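Game Modding Workshop, Unit 2: Config Files and Crash Reports
Instructor: Hema Palaniappan

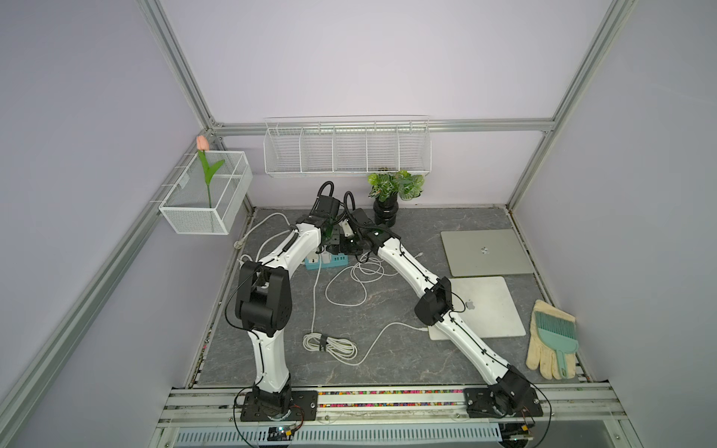 Where does a mod keep its settings?
Most mods write a text file into the game's config folder the first time the game runs with the mod installed. If the file is missing, start the game once, load a world, quit, and look again.

Practice mod for this unit: Trorham, a small crossbow mod by Daniyal Jafri. Use the copy on the class share. The public download has different default values and your numbers won't match the handout.

Reading the config

Each line is a key, an equals sign and a value. Lines that start with # are comments and the game skips them. Two keys matter for now:

bolt_durability = 750
reload_ticks = 14

Change one value at a time, save, and restart. Trorham reads its config only at startup, so edits made while the game is open do nothing until the next launch. If a value is out of range the mod falls back to the default and writes a warning to the log.

Reading a crash report

Start at the top and find the line that names the exception. Then go down the stack until you reach the first line that belongs to a mod — that is usually where to look, though the fault can sit in another mod that passed it bad data.

The sample report on the share is a null item error at line 54 of the reload code. The player fired with an empty inventory, and the code asked for the bolt's type without checking that a bolt was there.

Exercise

Add the missing check and rebuild. Test in creative and in survival, with bolts and without. Hand in the changed file and a short bug report: game version, mod list, steps, what you expected, what you got.

Due 1 August 2026. Questions about the build tool go to Liam Keogh.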